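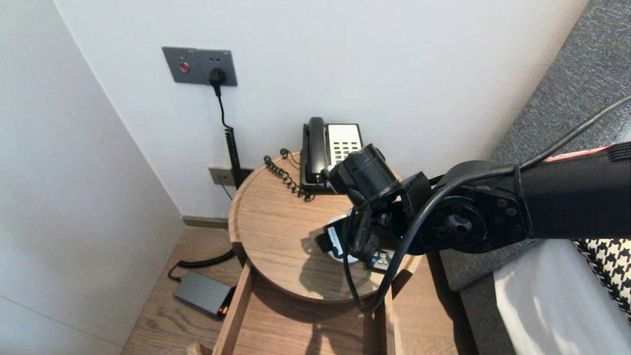 Preton G2 gripper, reviewed by Darmawan Lumenta
17 January 2026

I have been running the Preton G2 on our arm since June. Before that we used the Lakgate two-finger model, so most of what follows is a comparison between the two.

The G2 costs $839 with the wrist adapter. The Lakgate was cheaper, but the adapter was extra and took weeks to arrive. Mounting the Preton took about 10 minutes, and the controller found it on the first try.

Most of my testing is on household furniture: side tables, drawers, things left next to a phone. Small flat items are the hard part. The Lakgate would push a remote across the table before it closed on it. The Preton has thinner tips and gets under the edge more often, though a table with a raised rim still gives it trouble when the item is close to the side. Coming straight down from above works better than coming in at an angle.

Drawers are fine if they slide easily. On a stiff one the fingers slip off the front board, and I ended up adding rubber pads from Ukach.

My main complaint is the wiring. There is too much of it at the wrist, and a loop that hangs lower than the gripper can catch on a phone cord. I tied ours back twice and it worked loose both times. The Cifuentes gripper I borrowed for 2 days runs its wires inside the housing, but it weighs more and closes slowly.

Finger pads wore through after 175 hours. Replacements come in pairs and snap on without tools.

I am keeping the Preton. If you mostly pick up boxes and cups, the Lakgate will do the job for less.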